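Melora Folding Project – Student Robotics Club
Minutes of the monthly meeting
June 2021
By Aurel Ilie, club secretary

Opening

We got going a little after the posted time, as we usually do, because everyone wanted to catch up first, and I didn't have the heart to bang on the table. The minutes of the March meeting were read and accepted with one correction: I had written that the arm would be "finished" by the end of spring term, and several members asked me to put down that what they really said was "started." I have fixed it, with apologies. A warm welcome was given to the new members from the beginners' class, who had read the whole project handbook before coming, including the appendix on cable ties.

1. Where we are with the clothes task

For the newcomers, the team leads went back over what we are trying to do for the Kasar Challenge this fall. The task is to get a two-armed robot to straighten and fold small, soft, awkward clothes, and the way we teach it is by doing the job ourselves with the hand-held grippers, over and over, and letting the model learn from our recordings. Shirts and towels have gone well. The baby things are another story, and most of this meeting ended up being about them.

The discussion kept coming back to seams. Where a thick layer is sewn to a thin one the fabric gathers up, and the operator has to decide whether to take hold of the gathers or reach past them to something flatter. The team has been doing it both ways, and the feeling was that we ought to pick one and stay with it.

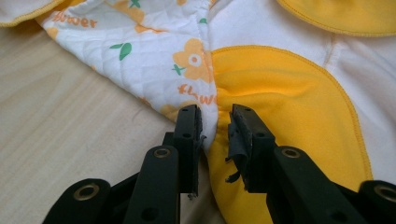 Gripper fingers at the seam between the flowered quilting and the yellow panel.

After a good long talk (longer than the agenda allowed, and I blame myself as much as anybody) it was agreed that operators will start at the seam, with one finger on either side of the gathered part, and close slowly. If the first grip doesn't hold, open up, back off and try again in the same recording. The retries are useful to the model and should be left in. Members who have been stopping and starting over to get a "clean" take were thanked for their high standards and asked to please quit doing that.

2. Two-handed work

We moved on to working with both hands, where the beginners' class has been a real help. Several of them mentioned that their wrists get tired well before their attention does, and the older members admitted, somewhat sheepishly, that they had the same trouble and had just never brought it up. We settled on shorter turns, seven minutes each, with a swap after every turn and no heroics. Cables are to be left to hang behind the hands and down toward the operator, never across the work.

There was also a nice exchange about which end of a garment to begin from. One side of the room favored smoothing the skirt or lower part first and using it as an anchor while the top gets sorted out. The other side said the top is where all the trouble is, so you may as well meet it head on. We voted, and the lower part won. I should record that the losing side took it very well and then went on arguing through the break. 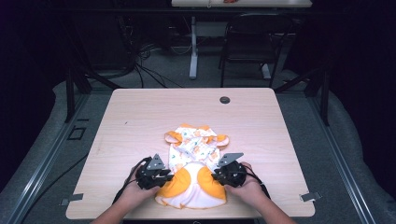

3. Recordings and labels

The total on the club drive stands at 3,728 recordings, which got a round of applause. Of those, 111 have no label or have a label that makes no sense ("blue thing again" was read out to general laughter, and the person responsible raised a hand). We use Telell, our own little labeling program, and it will happily accept anything you type, so the plan is to add a short menu of garment names and do away with free typing. The programming group promised a first version by the next meeting.

A question was asked about whether a recording should be thrown out when the operator lets go of a garment by accident. The answer is no. Mark it as a drop and carry on.

4. Gripper repairs
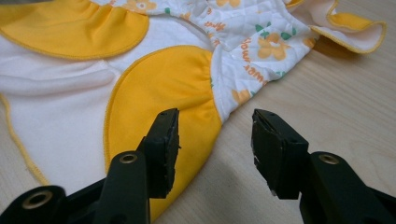 Repairs took up more of the evening than anyone had planned, and I think we were all glad in the end that they did. The bench group explained that the printed arms are holding up fine and the eyelets at the joints need only a wipe now and then. The pads are what worry them. You can see nicks and chipped edges on the blocks at the finger ends, and with a diaper-soft fleece and stitched yellow edging under them, a rough corner is the last thing we want. A new set of pads will be cut from fresh material and the old ones kept in a bag marked with the gripper they came off, so we can compare wear later on. Nobody is to trim a pad with scissors in the meantime, please.

Mr. Căpraru, our faculty adviser, offered to show anyone who is interested how to glue a pad on square. He asks that people sign up on the sheet by the door, limited to five at a time so that everyone gets a turn at the bench. He also reminded us that safety glasses are for wearing on the face – a point he has made before, and very kindly.

5. The Kasar entry

The entry form needs a written description of our method and a short demonstration of how we collect our data. We talked through what the judges would probably like to see. The general opinion was that a grip at the waist, with both hands working at the same moment, shows the method better than anything we could put in a paragraph,
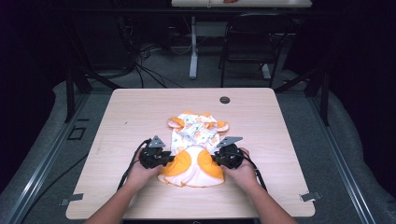
and that the written part should stay plain and be honest about what the robot can't do yet. It can't, for instance, tell a sleeve from a fold with any confidence. Two drafts are being written, one by the beginners' class and one by the older members, and we will read both aloud and stitch the best bits together.

6. Other business

The snack shelf is to be restocked. Whoever borrowed the small hex keys is asked to bring them back, no questions asked.

Thanks were given to the families who have lent us outgrown baby clothes. Anything with a name sewn in it should go back washed and folded – by hand, for now.

The meeting closed with most people staying on to put the chairs away.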